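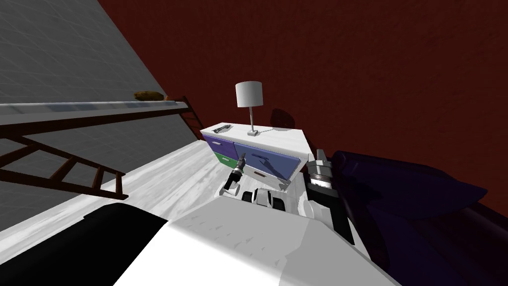 Taça Universitária de Rarutitz

A Taça Universitária de Rarutitz é uma competição anual de basquetebol masculino e feminino disputada por equipas de instituições de ensino superior da região de Rarutitz. A fase regular começa em novembro e a final joga-se no Pavilhão Urside, com lotação de 1677 lugares.

História

A prova nasceu da fusão de dois torneios locais, o Torneio Bañez e a Liga dos Institutos, que partilhavam árbitros e pavilhões. A primeira edição teve apenas quadro masculino. O quadro feminino foi criado na terceira temporada, por proposta da treinadora Angeliki Kouris, que viria a dirigir a equipa do Instituto Plurkosik.

Formato

Participam 11 equipas em cada quadro. Todas se defrontam uma vez na fase regular, e as oito primeiras seguem para os quartos de final, disputados a uma só mão em casa da equipa mais bem classificada. As meias-finais e a final realizam-se em campo neutro. Em caso de igualdade pontual, aplica-se o resultado do confronto direto e, depois, a diferença geral entre pontos marcados e sofridos.

Os jogos têm quatro períodos de dez minutos. Cada equipa pode inscrever até 15 atletas, todos com matrícula válida na instituição que representam.

Recordes

O maior número de pontos de uma equipa num jogo é 121, marca do Plurkosik masculino frente ao Bañez, num encontro decidido após dois prolongamentos. O recorde individual pertence a Aigars Krūmiņa, com 56 pontos. No quadro feminino, Athina Sfakianakis é a jogadora com mais presenças em finais. Savvas Kokkinos venceu a prova como jogador e, mais tarde, como treinador.

Ver também
Pavilhão Urside
Torneio Bañez
Jade Yeoman (árbitra)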